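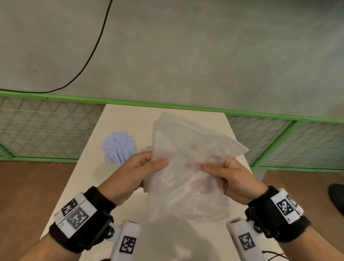

Herthorpe Bag Handling Notes
README, May release

Welcome! This is a collection of written notes on something most of us do several times a day without thinking: opening, filling, emptying, flattening and putting away thin plastic bags. Produce bags, freezer bags, bin liners, the crinkly sleeves that come around a new shirt — if it is soft, light and inclined to stick to itself, it probably has an entry.

The notes started as a side folder in a larger kitchen and pantry project called Prokum. The folder kept growing, people kept asking for it, and now it has its own name and its own README. I am very happy about this. Bags are wonderful things to write about once you get going, because no two of them crumple the same way and a five-second job can have a surprising amount in it.

What you get

There are 243 entries. Each one is a short text describing one person doing one job with one bag at a table or counter. Of these, 133 involve a bag with something already in it and the rest start with an empty bag. Everything is in plain text files, one entry per file, and there is an index you can open in any spreadsheet program.

Folders:

opening/ — getting the mouth of a bag apart
filling/ — putting things in, by hand or by pouring
emptying/ — taking things out, shaking, turning inside out
closing/ — knots, twists, clips, zip strips, folding over
storing/ — flattening, rolling, stuffing into another bag
odd/ — everything that would not sit still in the other five

Do look in odd/ even if you only came for one of the others. It has the entry on getting a single bag off a roll when the perforation is bad, and it is my favorite in the whole set.

What an entry looks like

Every file has the same fields, in the same order:

bag: the type, in everyday words (produce bag, sandwich bag, bin liner)
film: clear, milky or opaque
state: smooth, creased or crumpled
inside: what is in it, or "empty", or "unclear"
surface: what the work happens on
grip: where each hand holds the bag at the start
steps: the job itself, in short sentences
end: how things were left

A sample from opening/:

bag: produce bag
film: clear
state: creased
inside: empty
surface: kitchen counter
grip: left hand on a top corner, right hand on the middle of the top edge
steps: Rubs the edge between right thumb and finger. The layers slide but stay together. Moves the right hand along to the other corner and rubs again. The layers part. Slips a finger in and pulls the sides apart.
end: open, standing up by itself, then slowly folding over

That "slowly folding over" turns up in a lot of files. We left the writers' own wording alone wherever it made sense.

Words we use for the parts of a bag

We spent a long time on this and I think it paid off. The mouth is the open end, even when it is shut. The lip is the edge of the film at the mouth, and a bag has a front lip and a back lip. The belly is where the contents sit. A flap is any loose piece of film that stands up or folds back on itself and is not being held. A tail is what you have above a knot.

"Pinch" means thumb on one side of the film and one or more fingers on the other. "Bunch" means a fistful of film gathered together. If a writer was holding both lips in one pinch, the entry says so, as that changes the whole job of opening: you have to let go of one layer before anything can happen.

A few notes on milky film

The milky bags deserve a section of their own. You can often tell that something is inside and get an idea of its color, but its shape goes soft behind even one layer, and where the film doubles over you may lose it altogether. Writers were asked to put "unclear" under inside: if they could not name the contents at the start, and to add a name at the step where the thing came out. Please keep this in mind when you search. Looking for "tomato" in the inside: field will miss entries where the tomatoes only get a name in steps:.

Crumpled milky bags are also the noisiest to describe. The creases catch the light, a fold can look like a lip, and it is easy to start pulling at the wrong spot. Several writers did exactly that and wrote it down, bless them. Those attempts are kept in.

How the notes were written

Writers worked at their own tables, with bags they already had. They did the job first and wrote it up straight afterward. Each entry was then read by a second person with the same kind of bag in hand, who tried to follow it. If the reader got stuck, the entry went back for another go. In 10 cases we never got to a version that worked for the reader, and those files are marked "hard" in the index. They are well worth reading!

The wording list was borrowed in part from Doãn, our earlier notes on wrapping and folding paper, and then changed a lot. Paper holds a crease and film mostly springs back, so verbs like "score" and "press flat" had to go.

Known gaps

— Very large bags are thin on the ground. There are 2 entries on garden sacks, both by the same writer.
— Left-handed writers are in the set but the index does not mark them.
— closing/ leans heavily toward knots. We would love more on twist ties.
— Wet bags are mixed in with dry ones. The steps: field usually mentions it, but there is no separate tag yet.
— Three spellings of "ziplock-style" remain in the index. Fixing that is on the Friday list.

Using it

Teach with it, sort it, translate it, build a better wording list from it. If you quote whole entries, please keep the file name with them so others can find the original. The Fereck script in tools/ turns the text files into one long table and needs no setup beyond unpacking the folder.

Adding an entry

New entries are very welcome, above all for storing/. Copy template.txt, fill in every field, and write the steps in the present tense. Keep in the part where it goes wrong. Send it with the name of the folder you think it belongs in, and if you can't decide, put it in odd/.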